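Urholm Valley Survey: Minutes of the Working Meeting
1 February 2023, Carrasco field office

Chair: Imani Rugemalira

1. Previous minutes
Accepted with one correction. The lower terrace at Clendska is to be entered as undated, pending the pottery report.

2. Clendska burial mounds
The register now holds 94 mounds. Of these, 13 have been plowed level and are known only from older maps. They keep their numbers but will be marked "not located" until the slope has been walked again. Kerb stones are to be recorded separately from loose field stone.
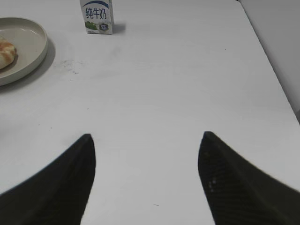
White tabletop, work room.

3. Galell enclosure
The dry stone wall was traced for 700 m along the ridge. The north end is lost under scrub. The chair asked that the wall not be called a fortification in print, as neither a gate nor a ditch has been found. The term "enclosure" was agreed. Sheet 4 of the plan is to be redrawn with contours.

4. Access
The farm track to Galell is closed to vehicles until April. Equipment will be carried in from the ford. Written consent is still missing for the two eastern parcels.
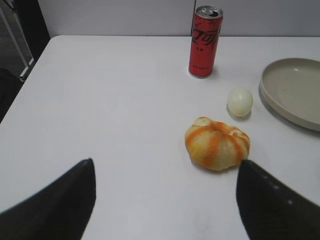
Table with fruit, pale gray wall behind.

5. Finds and storage
Sherds from the Clendska surface walk are to be bagged by grid square and labeled in pencil. The next 100 catalog numbers were set aside for Galell. Slag is to be weighed before bagging.

6. Any other business
Spelling of "Urholm" to follow the cadastral map in all reports.

Minutes taken by the survey office.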